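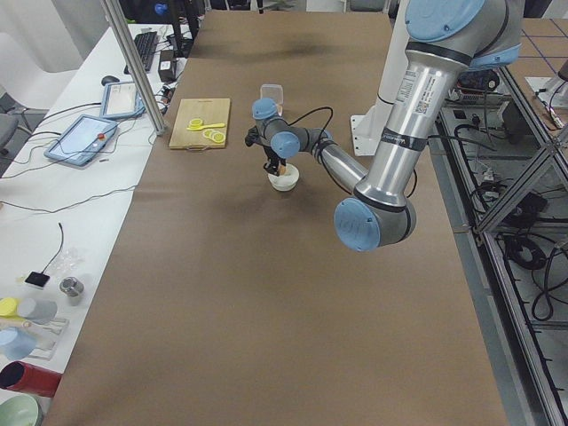

Figure 4. Table covered with brown paper, cutting board at left, white bowl on the paper.

4.2 Setting up the table for food items

Applies to the Wakorel prep table kit. Complete section 4.1 (leveling) first.

1. Clear the tabletop and wipe it with a damp cloth. Let it dry.

2. Unroll the kraft paper along the full length of the table. Cut it at 240 cm and tape the underside at both ends.

NOTE: Paper heavier than 78 g/m2 tends to curl at the cut edge. Roll it backward once before taping.

3. Lay the cutting board toward the far end, on the left, with the notched handle facing the near edge.

4. Put the lemon slices on the board. Slices may overlap. Lay the yellow spoon across the middle of the board.

5. Set the small white bowl directly on the paper. Do not put a mat under it.

6. Stand the clear container just behind the bowl.

CAUTION: Lemon juice soaks through kraft paper. Replace any stained section before the next session.

CAUTION: Keep cut fruit and liquids off the white desk. The keyboard and mouse are not sealed.

7. Discard slices left out for over 60 minutes.

Replacement paper: order part Danko 32 from the Gresport store.

Section revised March 19, 2026, S. Backlund. Checked: A. Jatoi.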